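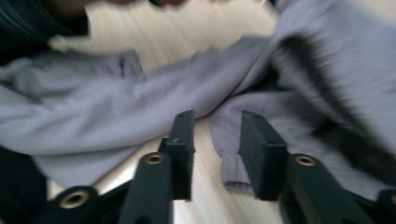 Gripper Maintenance Technician, Garment Handling Bench

Otari Automation Services, Brerwood
Full time, on site
Reference number: 2137

Otari Automation Services invites applications for the position of Gripper Maintenance Technician at its Brerwood workshop. The technician will be responsible for the setup, upkeep and repair of the hand-held grippers used at the garment handling bench, where operators pick up, fold and turn soft goods on a wooden work table. The position reports to Thomas Tedesco, Bench Supervisor.

About the position

The bench runs two shifts per day. Each gripper is a printed plastic tool with two finger pads carried on linkage arms, and the arms turn on brass inserts. Work with cloth is hard on these parts. Lint collects at the pivots, pads wear unevenly, and screws work loose over the course of a shift. The technician keeps the tools in a condition that allows an operator to begin work at 7 a.m. without delay.

Duties

Inspect every gripper before the first shift and enter its condition in the bench log.

Clean lint and thread from the linkages and the inner faces of the finger pads.

Check each pivot for play. Replace inserts that have turned or pulled out of the plastic, using the heat-set press in the print room.

Print, fit and align replacement pads and arms. The two pads must close evenly along their faces, and a newly fitted pair is tested on fleece, ribbed cuffs and thin knits before the tool is returned to use.

Check the camera mount on each tool after any repair, and repeat the calibration routine if the mount has been removed.

Keep the stock of spare parts at the level set by the supervisor. Over 400 inserts are fitted in a year, and orders through our supplier, Mazza, are placed by the technician.

Operators often report a fault in terms of what the cloth is doing: a cuff slips, a single layer cannot be picked up, or a fold is dragged along the table. 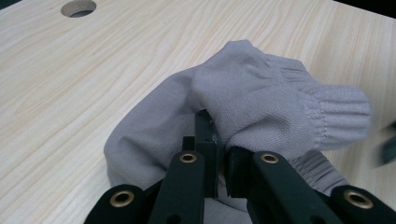 The technician is expected to take such a report, try the tool on the same fabric, and decide whether the fault lies in the pads, the linkage or the way the tool is being held. Where the fault is one of handling, the technician shows the operator the correct grip and notes this in the log.

Required qualifications

A high school diploma or equivalent, and at least two years of paid work in mechanical assembly, equipment repair or a similar trade.

Experience with desktop 3D printers, including routine care of the printer itself.

Ability to read a simple assembly drawing and to use calipers and a torque screwdriver.

Ability to keep clear written records.

Preferred qualifications

Experience with sewing, laundry or textile equipment is welcome. Applicants who have set up cameras or small sensors will also be considered with interest - training in our own calibration routine is provided to all new staff.

Working conditions

The work is carried out standing or seated at a bench. The technician will lift boxes of fabric and spare parts on most days. One Wednesday in each month is spent at our Jillidton site, where a second bench of the same type is maintained. Travel between the two sites is paid.

Pay and benefits

The position is paid hourly, according to experience. Benefits include health coverage, paid leave and a yearly allowance for work shoes and safety glasses. The first 5 months are a trial period.

How to apply

Applicants should send a resume, a short letter and the names of two references to the Brerwood office, quoting the reference number given at the head of this notice. The letter should describe one repair the applicant has carried out, including how the fault was found. Applicants chosen for interview will be asked to take apart and reassemble a gripper at the bench. Tools will be supplied.

Interviews will be held in January. Questions about the duties may be directed to Mr. Tedesco through the Brerwood office.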